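Tenancy and Strata News

Category: Renting | Owners and Residents

Changes to the condition report process at Dalen

Print this page | E-mail this item

June 2019

Skuvside Property Management has revised the way condition reports are prepared, exchanged and stored for all rental homes at Dalen. The new process applies to every tenancy that begins after the publication of this newsletter. Tenancies already in place will continue under the existing form until the lease is renewed or the home is vacated.

The revision follows a review led by Francine Simard, Manager, Residential Tenancies. The review considered disputes over bond refunds that had been referred to this office, and found that over 70 per cent of them turned on the wording of the original condition report. In many of those files the entry for a room consisted of a single word, such as "fair" or "good", with no further comment from either party. Such an entry is of little use when the tenant and the owner disagree about a mark on a wall several years later.

Under the new process, each room will have its own page. The property manager will complete the first column before the keys are released, and the tenant will complete the second. Walls, ceilings, floor coverings, window fittings, light fittings, doors and built-in cupboards are to be listed separately. Where an item is marked or worn, the entry must state where the mark is and how large it is. Words such as "usual wear" will no longer be accepted on their own from property managers, and tenants are asked not to use them either.

Tenants will have six days from the date on which the keys are collected to return their copy. The office will send a reminder by e-mail before the period ends. A tenant who needs more time, for example on account of illness or a delayed removal, should write to the office before the due date. Requests of this kind have been treated generously in the past and will continue to be.

Photographs may be attached by either party. They do not replace the written entry – a photograph without a room name and a short note will be returned for completion. Tenants who do not have access to a camera or a computer may ask for the property manager to attend and take the photographs with them.

Furnished homes are subject to an additional schedule. The schedule lists each item of furniture supplied by the owner, and records its condition at the start of the lease. Small household goods such as cutlery, linen and table coverings may be listed as a group, provided that both parties agree to this in writing. Owners who add or remove furniture during a tenancy must supply an amended schedule, which the tenant will be asked to sign.

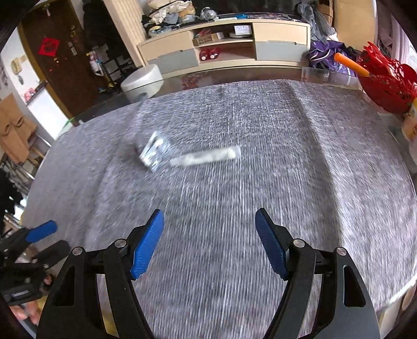
Table with a grey speckled cloth, and a low cream-coloured cabinet behind.

Owners have asked whether the new form will increase the cost of letting a home. There will be no separate charge for the report. The time needed for the first inspection is expected to be longer than at present, particularly in the larger homes on the Murenia side of the estate, and the office has adjusted its inspection calendar to allow for this. Owners may attend the first inspection if they wish, but they are not required to do so.

The reports will be kept in Grokik, the records system already used by this office for leases and repair requests. Each tenant and each owner will be able to read the report for their own home, together with any attachments, at any time during the tenancy. Entries cannot be altered once both parties have signed. A correction may be added as a dated note, and the other party will be told when this has been done. Paper copies remain available on request from the front counter.

Jolán Veres, Senior Property Manager, will be responsible for the reports in the apartment buildings. Ikhsan Santoso will be responsible for the townhouses and for all furnished homes. Questions about a particular home should be sent to the property manager concerned, with the address in the subject line.

Routine inspections

The timetable for routine inspections is unchanged. Tenants will continue to receive written notice, and the notice will name the person who is to attend. Routine inspections are concerned with the upkeep of the home and with any repairs that may be needed. They are not a fresh condition report, and the tenant's belongings will not be recorded.

Repairs noted during an inspection will be entered by the property manager on the same day. Tenants are reminded that they need not wait for an inspection to report a fault. Leaking taps, damaged seals, faulty smoke alarms and broken locks should be reported as soon as they are noticed. Sølve Eklund, Maintenance Coordinator, has asked that requests concerning water damage be made by telephone in the first instance, and confirmed in writing afterwards.

At the end of a tenancy

The final inspection will be carried out against the same pages that were signed at the start. The tenant may be present, and the office encourages this wherever it is practical. If the tenant and the property manager do not agree on an item, both views will be recorded on the page, and the remainder of the bond will be dealt with in the ordinary way while the disputed item is considered.

Eskil Haugland, who represents owners on the Dalen Residents and Owners Forum, welcomed the change but asked that it be looked at again once it has been in use for some months. "Owners want a record they can rely on, and so do the people living in the homes," he said. "The form is longer than the old one, and we would like to see whether it is being filled in properly." The office has agreed to report to the Forum in November.

Two information sessions will be held in the ground floor meeting room for tenants and owners who would like to go through the form with a member of staff. Each session will cover the same material. Places may be reserved at the front counter or by e-mail, and requests for an interpreter should be made when booking. Dates will be posted in the lobby of each building.

A sample of the completed form, together with the furnished homes schedule, may be collected from the office during business hours.

Related items

Bond refunds: how a claim is made
Keeping pets in a rental home at Dalen
Visitor parking – revised permit conditions
Smoke alarm testing in the Murenia townhouses
Notice periods when a lease is ending

Print this page | E-mail this item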